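El regreso del encajable

Confieso que tengo debilidad por los juguetes que no hacen nada. Ni cantan, ni se iluminan, ni te felicitan con voz de azafata cuando aciertas. Los encajables de toda la vida, vaya: un tablero con agujeros, unas cuantas piezas y a ver quién puede más, la mano o el hueco. En casa de mis padres había uno al que le faltaba el triángulo desde antes de que yo naciera, y jugábamos igual (metíamos una nuez, que entraba regular).

Este otoño me ha dado por los de espuma. La culpa es de una tienda de mi barrio, Trornen, que tiene los juguetes al fondo, detrás de las lámparas, y donde siempre entro a por una bombilla y salgo con otra cosa. Me llevé uno para mi sobrina, que tiene 2 años y una opinión muy firme sobre casi todo, y acabé jugando yo en la mesa de la cocina mientras se hacían las lentejas.

Lo primero que gusta de la espuma es que no suena. Quien haya vivido encima, debajo o dentro de una casa con bloques de madera sabe de qué hablo. Se cae una pieza al suelo y la vecina no se entera, se caen todas y sigue sin enterarse. Luego está el tacto, que a mí me recuerda a las colchonetas de gimnasia del colegio, y ese pequeño esfuerzo que hay que hacer con el dedo para que la pieza baje del todo. ¡Qué gusto da cuando entra!

Y los colores, claro. Yo venía de años de juguetes beige, de arcoíris en tonos avena y de cocinitas color piedra, monísimas en las fotos y tristísimas un martes de lluvia cualquiera. Un verde menta sobre una mesa clara, un bloque rojo al lado y algo naranja por ahí cerca, y ya tienes la mesa despierta.

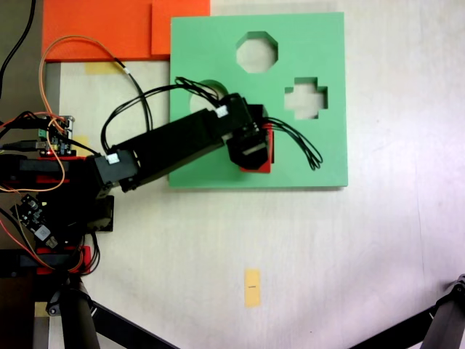
Las formas también tienen su jerarquía, por lo menos en mi familia. El círculo es el amable: da lo mismo cómo lo gires, entra siempre, y por eso es el primero que se aprende y el primero que aburre. La cruz es la traidora. Parece fácil, la acercas tan contenta y se queda atravesada por unos milímetros — aquí mi sobrina suele optar por darle un puñetazo. Y el octógono es mi favorito, porque de lejos pasa por redondo y de cerca resulta que tiene esquinas, y hay que ir girándolo poco a poco hasta que cede.

Un detalle que yo no había pensado hasta que lo tuve delante: los huecos que atraviesan el tablero de lado a lado. Se ve la mesa por debajo, y eso da mucho más juego que un fondo cerrado. Puedes poner el tablero encima de una hoja y repasar los contornos con lápiz, o de una revista, y buscar qué se asoma por el círculo. Nosotras lo pusimos sobre el folleto de Nimri, que vende sofás, y pasamos media tarde adivinando cojines. La hoja dibujada sigue en la nevera.

De precios hay de todo. El mío costó 18 euros, y en Bristusura los tienen parecidos, con el tablero algo más gordo, que se agradece si en casa hay alguien en plena época de morder. Mirad bien la edad que recomienda el fabricante y el tamaño de las piezas antes de pasar por caja.

Para limpiarlo, paño húmedo y jabón suave. Yo lo dejo secar de pie, apoyado en los azulejos, porque la primera vez lo guardé mojado y olía a bañador olvidado. Para guardarlo me sirve una bolsa de tela de Varkano, que originalmente era para el pan, y va todo junto, tablero y bloques, colgado del pomo de la puerta.

En enero quiero probar a hacer uno en casa, con una plancha de espuma y un cúter, y ya veremos qué sale. El octógono me da bastante respeto. De momento he cortado un cuadrado de prueba y me ha quedado trapecio, pero mi sobrina lo ha metido por el agujero redondo apretando mucho, y tan contenta.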